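Caring for tub chairs and a round table in a shared sitting corner
By Obed Owusu
Jun 17, 2021

I look after the furniture on the ground floor of our building in Zistilau. Most of it is tub chairs, in leather and in coloured upholstery, with small round tables between them. People sit there for many hours, they eat and drink there, and they work with the keyboard on their knees. The chairs were bought new from Agbeko and they were not cheap, so I wish them to live long.

After I explained the same work to several colleagues, I decided to write it down. The instructions are for normal care, the kind you can do with things from the kitchen cupboard and one jar of leather cream. If a chair is torn or the frame is moving, please go to an upholsterer.

What you need

Soft white cloths, old T-shirts are very good
A vacuum cleaner with a soft brush and a narrow nozzle
A small bowl of lukewarm water with a few drops of mild soap
A second bowl with clean water
Leather cream without colour (I use Markard 2145)
A dry towel
A soft toothbrush
Felt pads for the feet of the chairs

Use white cloths if you have them. A red or blue cloth can give its colour to a light seat, and I learned this in March on a cream chair which is now in the storage room.

Before you start

Look first at which materials you have. In one sitting corner there can be two or three different surfaces and each one wants a different treatment. A chair can also have one material outside and another inside. In our corner the outer shell of the orange armchair is glossy and the inside is upholstered, and the chair next to it is dark brown leather.
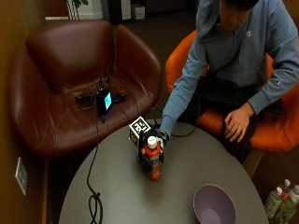 Orange armchair and brown leather tub chair at the round grey table.

Turn the chair a little and search for the label. Usually it is under the seat. If it says "dry clean only", do not use the water method on the upholstery. If there is no label, make a test: put one drop of clean water in a place which nobody sees, wait until it is dry, and look if there is a ring. When you see a ring, stay with the vacuum cleaner and the dry brush.

Take everything away from the seats, the arms and the table before you begin. Cables should be unplugged and rolled together, and drinks go to another room with the cap closed. I keep a plastic box for the small things, so that their owners find them together afterwards.

Part one: the upholstered chair

1. Vacuum the back from the top to the bottom with the soft brush. In a tub chair the dust falls down along the curve and collects where the back meets the seat.

2. Change to the narrow nozzle and go slowly along this line, from one side to the other. If the seat cushion comes out, take it out. If it does not come out, do not pull. Press it down with one hand and put the nozzle in with the other hand.

3. Make the cloth wet in the soap water and press it out very strongly. It must be damp only. Clean a whole surface and not just one spot, because one clean spot on a bright colour looks worse than before. Begin on the front edge of the seat, where the legs rub and where most of the dirt is.

4. Take a second cloth with clean water and go over the same surface. Soap which stays in the upholstery makes it sticky and the dirt comes back quickly.

5. Press with the dry towel. Do not rub.

6. Let the chair dry overnight and keep it away from the radiator. I put a paper on it with "Please do not sit, drying".

Blue trousers are a special problem. The colour of new jeans goes into orange, yellow and light grey seats and it does not always come out. Do the front edge more often than the rest, and maybe you will not have this trouble.

A glossy outer shell needs only the damp cloth and then a dry one. Please no powder and no rough sponge. The scratches from a rough sponge go in circles and you see them every evening when the lamp is on.

Part two: the leather chair

Leather does not like much water, and it also does not like to be completely dry. In a heated room it becomes dry slowly and you do not notice before the first small cracks come.

1. Dust it with a dry cloth. Open the folds a little with your fingers and clean inside them also. There are always crumbs.

2. Wipe with a cloth which is almost dry, with clean water and no soap. Go over the arms twice, because the hands leave grease there.

3. Wait 11 minutes. I wrote this number on my list once after looking at the clock and I have kept it. Ten or fifteen will do the same.

4. Put a little cream on the cloth, never directly on the leather. A piece the size of a hazelnut is enough for one arm. Work in small circles and take new cream only when the cloth is dry.

5. Leave it for one hour, then polish with a clean cloth. If your hand still feels grease, polish again. Grease that remains goes on the clothes of the next person.
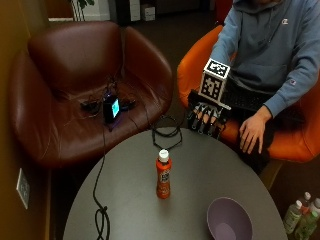

The brown leather armchair, with creases and wrinkles in the leather of the inner seat.

About creases and wrinkles: a colleague asked me if they can be taken away with a hot iron. Please do not do this. Leather which people sit on gets wrinkles, and the inner seat gets them first. They are normal and I leave them alone. What you should look for is a crack, and you can find it better with the finger than with the eye. Close your eyes and move your finger across the wrinkle. If it feels smooth, use cream and continue. If it catches your nail, the surface is broken and you need a repair paste in the correct colour. Agbeko mixed one for me under their number 3014, for a different brown chair, and after it was dry I had to search for the place.

The best moment to control dark leather is when a lamp or a window gives light from the side. On the rounded edges of the back and of the arms you get long light reflections. A dull place in the middle of such a reflection means old grease or old cream. Clean it again with the almost dry cloth.

Part three: the round table

A table in a sitting corner collects rings from bottles and cups. Fruit drinks and red drinks are the worst, and on a grey top they dry to a brown line.

1. Put a warm damp cloth on the ring and leave it for 5 minutes.

2. Wipe away from the middle to the edge. If the ring is still there, repeat with one drop of soap.

3. Clean the edge of the table with the toothbrush. If there is a small gap under the edge, the sugar goes into it, and in summer you will have ants.

4. Dry everything well with the towel. Also look at the foot of the table, where shoes leave black marks. These come away with the same soap water.

If your table is of natural wood without lacquer, do not use step 1. Ask first what oil it has.

Part four: putting the corner together again

When everything is dry, put felt pads under the feet and bring the furniture back. I do it in this order: table first, then the heaviest chair, then the lighter ones.

Leave a little air between the chairs. When a leather chair touches an upholstered one, the cream from the leather makes a dark line on the other, and each time a person stands up the two shells rub together. The width of a flat hand is enough.

The distance to the table depends on what people do there. For talking, the chairs can be further away. For work at the table, a person must reach the middle without leaving the seat completely. Sit down yourself and try it with your arm. I am rather tall, so I ask somebody else to try it also.

If cables must come to the table, let them run where no feet are going, and do not let them hang over the front edge of a leather seat for weeks. A thin cable under weight can leave a mark in the leather.

How often

Vacuum every week. Wipe the table every day if people drink there. Damp cleaning of the upholstery every second month, and the front edges in between. Leather cream two times in the year, in March and again before the heating is turned on.

In our other house in Trerkemine the chairs stand directly at a south window. There I turn them by half every month, so the sun does not make only one side pale. If your corner has much sun, do the same, and give the leather cream one more time in the summer.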